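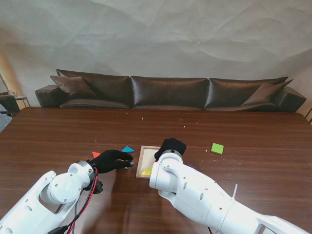 ## Why does a sweater keep you warm?

A sweater has no heater inside. So where does the warmth come from? It comes from you! Your body makes heat all day and all night, also when you sleep.

The sweater's work is to hold this heat near your skin. It does this with air. Air that stands still is very slow to carry heat away. Knitted cloth is made of loops, and between the loops there are many small pockets where the air stays quiet.

The yarn itself is hairy too. Between the hairs there is even more air.

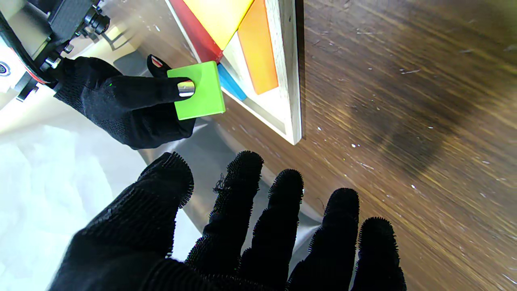
*Fuzzy black knit, with little threads standing out at the edges.*

But wind can push the warm air out of the loops. For this reason many people in Zuvmont wear a jacket over the sweater in January.

### Try it at home

Ask an adult to help you. Fill two equal jars with warm water from the tap and close them well. Put one jar in a wool sock. After 60 minutes, touch the water in both jars with a finger. Which one is warmer?

Write the answer in your notebook, and draw the loops if you like.

Text: Eftychia Dimitriou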